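Garage damp – dehumidifier or just ventilate?

ggroen
Posts: 146

We moved in last spring and the garage is attached to the house on one side. Single brick walls, concrete floor, up-and-over door with gaps you can get a finger through. Since October everything in there feels clammy. Cardboard boxes have gone soft at the bottom and there is white fuzz on the back of an old dresser. I put a cheap humidity meter on a shelf and it hasn't been under 80 for weeks.

I'm looking at the Nustatik compressor dehumidifier, the small one. My father-in-law says I'm wasting money and should cut two vents in the wall. Who is right?
Geert

ddesmet
Posts: 118

Your father-in-law. You can't dry a room that has finger-wide gaps in the door. You'd be drying the street. Put a vent low on one side and one high on the other and leave it.

Also get the cardboard off the floor. Concrete with no membrane under it will wet anything you set down on it, whatever the air is doing.

Nakby
Posts: 2

Same kind of garage here. Vents did nothing for me from November to February. The outside air was just as wet as the inside air.

bramvd
Posts: 11

Compressor units are poor in the cold. Below 50 degrees or so the coil ices up and it spends half its time defrosting. For an unheated garage you want a desiccant type. It uses more power but it keeps working when it's cold. I have the Brandside and it has run three winters.

Seal the door first though. Brush strip along the bottom and rubber down the sides. It took me an afternoon.

ddesmet

A desiccant unit running all winter will cost more in electricity than everything stored in that garage is worth. I don't understand why people buy a machine before they've looked at where the water comes from. Geert, is there a gutter on that wall? What's the ground level like outside compared to the floor inside?

ggroen

Gutter yes, and I checked it this morning – there's a joint that drips. The flower bed on that side is a good bit higher than the floor. I never thought about that.

ddesmet

There you go. Dig the bed back until the soil is well below floor level, fix the joint, wait a month and look at your meter again.

Hanneke DS

I agree with Dirk about the flower bed, but a month in winter won't tell you much. Our wall took most of a summer to dry out after we lowered the soil. Brick is slow. If you want to keep things in there in the meantime, I'd rent a unit for two weeks and see how much water ends up in the tank.

For what it's worth, we stopped using cardboard altogether. Plastic boxes with lids, and nothing directly on the floor or against the outside wall. Paper and fabric go in the house. Small stuff sits up on a folding table so air can get under it. 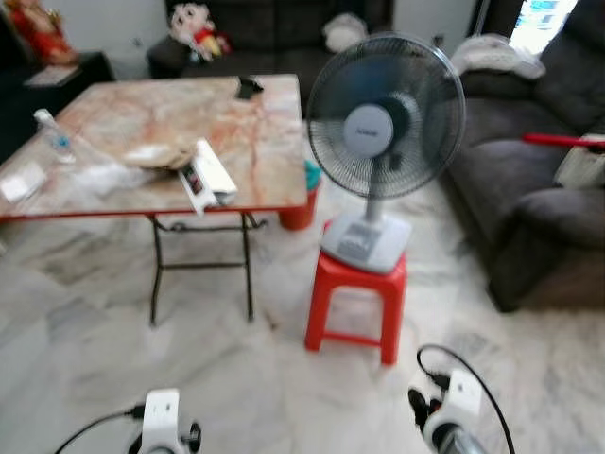
The other thing that helped was tape on the floor test. Tape down a square of clear plastic, all four sides, and leave it a day or two. Drops under the plastic mean the slab is letting water up. Drops on top mean it's condensation from the air. Ours was dry underneath, so we didn't bother with floor paint.

bramvd

Good tip on the plastic. Don't do it right after washing the floor or you'll fool yourself.

ddesmet

I still say vents. Once the wall is sorted you want air moving in there, especially if you park a wet car inside.

Nakby

He can't have vents and a dehumidifier. He has to pick one.

ggroen

No car in there, only bikes and the mower. Plan for now: Jansen is coming to look at the gutter joint, and I'll dig out the bed myself. Plastic is taped down in two spots, one by the door and one by the house wall. If it's still bad after that I'll rent a desiccant one before buying anything. Does anyone know if the brush strip screws into a steel door or do I need rivets?

bramvd

Self-tapping screws, short ones. Drill a pilot hole first.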